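Last updated: August

I've been looking for a small lamp for my work table for longer than I care to admit, and the blue gooseneck from Mapplebeck is the one I ended up keeping. I tried 2 before it (both went back), so I came to this one a little grumpy and ready to find fault.

First, the color. It's a really bright, glossy blue, brighter than I'd have picked for the living room, but on a white table I love it! The base is round and domed with a thin black rim at the bottom, and it doesn't take up much space. My last lamp had a clamp that chewed up the table edge, and I still get mad when I see the dent.

The neck is the black bendy kind. I do a lot of painting and stamping, cards mostly, and I'm forever pulling the light down close for the tiny bits and then shoving it back up when I need elbow room. It stays where I put it. If I stretch it all the way out to one side it sags a hair after an hour or so, and I wish it didn't, but I've learned to turn the base instead. 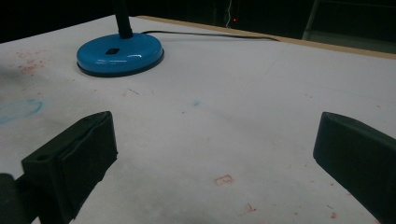 The cord is thin and black and I run it off the back of the table, so it's out of my way when I'm working. I do wish it were longer. My outlet is behind the bookcase and I had to buy an extension, which annoyed me for a whole evening.

As for the shiny finish, it shows the light and it shows fingerprints too, but a damp cloth takes care of that. I can't say the same for my poor tabletop, which has picked up reddish specks and blue smudges and will never be properly white again. My friend Marjorie Inskip says to cover it with paper. She's right and I won't do it.

I also looked at the Pasano, which has a nicer shade but a square base that felt tippy in the store. If you want something for reading in bed, maybe go that way. For crafts I'd buy the blue one again, and I'm already eyeing a second for the sewing corner.

We use cookies to improve your visit. By continuing to browse you accept our cookie policy.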